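Jestaline guest house asks visitors to leave less on the floor

The Jestaline guest house in Gresach has started a small campaign about the rubbish that guests leave behind in their rooms. From December, every room will get its own black bag, and guests are invited to put their waste in it before they check out.

"We are not angry with anybody," said the manager, Omid Arabzadeh. "People are on holiday, they eat in the room and they forget. But a carpet is not a bin, and it takes our team a long time to pick up everything by hand."
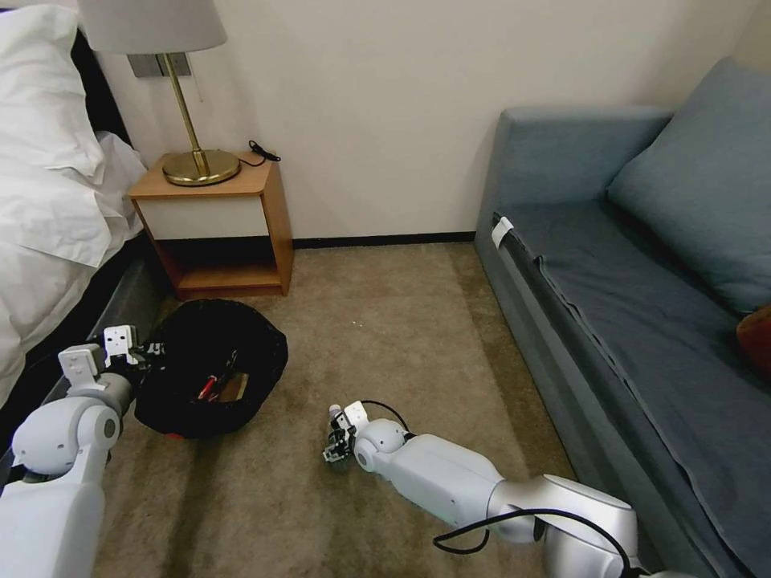

What will change for guests

The bags will be placed in the rooms before arrival, together with a card in 2 languages. There is no fine for those who do not use them. Bags can be left in the room or brought down to the yard behind the kitchen, where the guest house has 6 new containers from the local supplier Aerts.

Mr Arabzadeh said that the rooms with a sofa are usually the ones which need the most work. Guests sit there in the evening with snacks and drinks, and the wrappers fall down beside the seat.
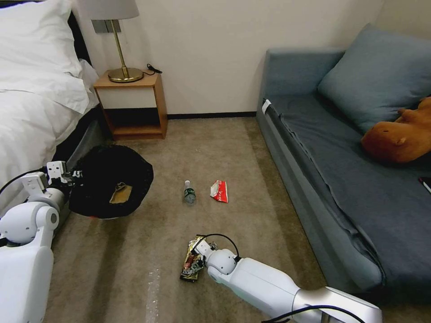
He also asked guests to look once more at the sofa and the bedside table before they close the door. The lost property cupboard at reception now holds 127 things, and many of them are phone chargers and children's toys. Owners can call reception on extension 2345 until nine in the evening. Things that are not claimed will go to the Unosel charity shop after the winter season.

The guest house will also collect plastic bottles separately. They should stay outside the black bag, and the cleaning team will take them from the room each morning.
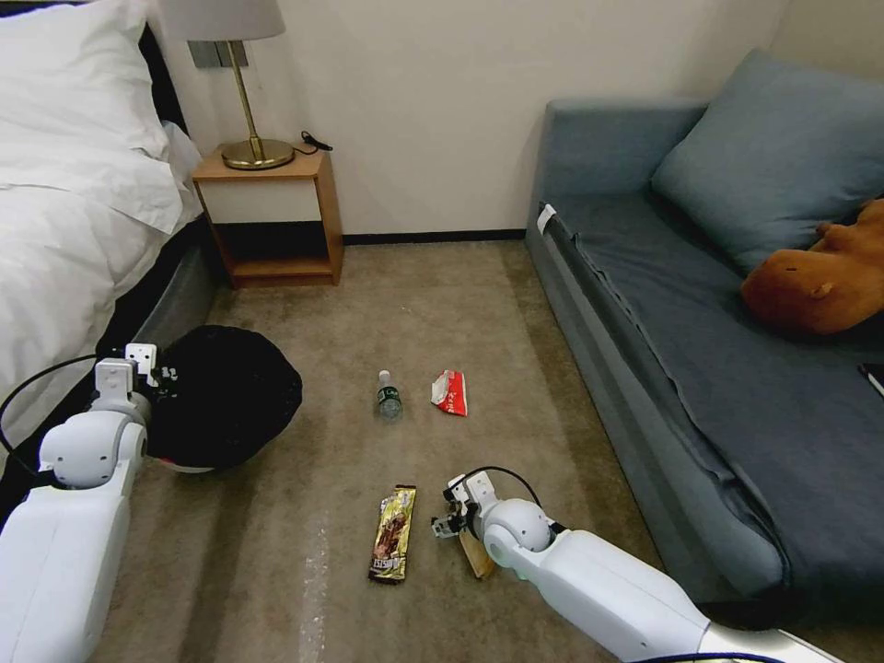 A plastic bottle and a snack wrapper on the carpet of a room with a sofa.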